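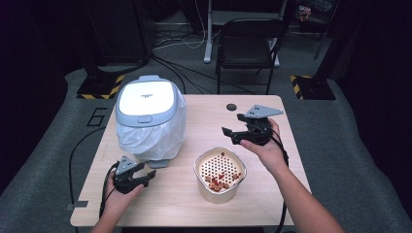

Wurst in der Heißluftfritteuse: Lochpapier oder direkt in den Einsatz?

matousek_b
Hallo zusammen,
ich gare Wurstscheiben seit April in einer quadratischen Metallschale mit gelochter Einlage. Gerät ist eine Tevine mit 1,400 W. Scheibendicke 8 mm, 180 Grad, 12 Minuten. Ergebnis: oben gut gebräunt, unten blass und fettig. Liegt das an der Einlage oder an der Schale? Vorheizen habe ich probiert, Unterschied minimal.

Kgomotso
An der Schale. Die Löcher in der Einlage nützen nichts, wenn darunter geschlossenes Metall liegt. Die Luft muss von unten an das Gargut, sonst brät die Unterseite im eigenen Fett. Lochpapier gehört auf ein Gitter oder in einen gelochten Korb.

J.Cele
Sehe ich anders. Bei Wurst läuft so viel Fett aus, dass die Löcher als Ablauf reichen. Entscheidend ist die Belegung. Wenn alles in einer Ecke auf einem Haufen liegt, wird es auch auf dem Gitter nichts. Einlagig verteilen, nach der halben Zeit wenden.

Kgomotso
Ablauf wohin? Das Fett steht dann 2 mm tiefer, und die Einlage saugt sich voll. Einlagig verteilen ist richtig, löst aber das Problem der Unterseite nicht.

matousek_b
Gehäuft war es bei mir tatsächlich. 105 g pro Durchgang, eine Lage würde passen. Einen gelochten Korb in dieser Größe finde ich nicht, der originale ist rund und die Beschichtung ist durch.

Siya_D
Weltari hatte einen eckigen Drahteinsatz mit kurzen Füßen. Habe ich selbst in Gebrauch, hebt die Einlage ein paar Millimeter an. Vorher messen — die Schalen mit runden Ecken sind innen oft schmaler als angegeben.

Andere Frage in die Runde: Zieht ihr dem Küchengerät im Schrank etwas über? Ich nehme eine einfache Plastiktüte über den unteren Teil, wegen Fettfilm und Staub.

Iason Z.
Zum Lagern in Ordnung, im Betrieb muss sie komplett runter. Lüftungsschlitze und Folie vertragen sich nicht. Und das Gerät erst abkühlen lassen, bei mir 30 Minuten, sonst klebt die Tüte am Gehäuse und es bildet sich Kondenswasser.

J.Cele
Stoffhaube. Folie hält Restfeuchte fest, das riecht nach zwei Wochen.

Siya_D
Bei mir riecht nichts, ich wische aber auch vorher trocken.

matousek_b
Rückmeldung vom 2020-11-04: einlagig, nach sechs Minuten gewendet, weiterhin ohne Gitter. Bräunung jetzt beidseitig, die Unterseite etwas schwächer. Die Einlage war hinterher durchgeweicht und an zwei Stellen gerissen.

Kgomotso
Eben. Mit Gitter wäre sie trockener geblieben.

J.Cele
Beidseitig gebräunt war die Anforderung. Die Einlage wirft man sowieso weg.

matousek_b
Drahteinsatz ist bestellt, Innenmaß der Schale passt knapp. Für dickere Scheiben brauche ich ihn vermutlich ohnehin. Hat jemand Werte für 12 mm?

Iason Z.
170 Grad, 16 Minuten, zweimal wenden. Bei roher Bratwurst länger und eine Scheibe zur Kontrolle aufschneiden.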